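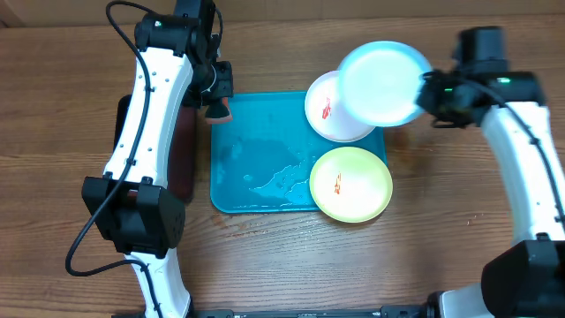 Notas do orador — bloco 2, lavagem de louça na copa da Budcombe. O posto que vou discutir é o de lavagem manual, o que fica antes da máquina de túnel e que até janeiro era ocupado por duas pessoas por turno. A célula tem dois braços sobre uma régua comum: um segura a esponja, o outro pega o prato pela borda. No prato azul-claro vê-se o tipo de pega que usamos, com a peça inclinada acima do tabuleiro. O ponto de contato na borda é o parâmetro mais sensível de todo o ciclo. Não entrar em detalhe de controle agora; fica para as perguntas.

Volume de referência: 894 peças por turno, medido na copa de Ríos antes da instalação. A capacidade nominal da célula é de mais de 2000, mas esse valor pressupõe louça de um só diâmetro. Dizer isto com clareza. Quem compra pela capacidade nominal dimensiona mal a equipe.

O que mudou nas tarefas. Antes: raspar, esfregar, enxaguar, empilhar. Agora o operador raspa, separa por diâmetro, abastece a célula e inspeciona a saída. O tempo com as mãos na água caiu; o tempo em pé, parado, subiu. As queixas de dermatite diminuíram e apareceram queixas lombares, que não estavam previstas no estudo inicial da Hirkton. Foi preciso rever a altura da bancada e introduzir rodízio a cada 12 ciclos de abastecimento.

Qualificação. Kenneth Sarmiento, chefe de turno em Ríos, pediu 16 horas de formação por operador. O contrato previa metade. A diferença foi paga em paradas: rearme feito pela pessoa errada, esponja trocada fora da sequência, célula à espera do técnico. Mostrar o gráfico de paradas e deixar alguns segundos na tela.

Ritmo. O braço não acelera na hora do almoço, a equipe acelerava. O pico passou a acumular-se na entrada e a pressão recai sobre quem separa. Em Vistthorpe resolveram com um segundo carrinho de espera — solução barata, sem alteração de software.

Postos de trabalho: nenhuma dispensa nas duas copas, mas uma vaga não foi reposta. Referir sem rodeios, a pergunta vem sempre.

Passar ao bloco 3 (custos de manutenção). Se faltar tempo, saltar Vistthorpe e manter a formação.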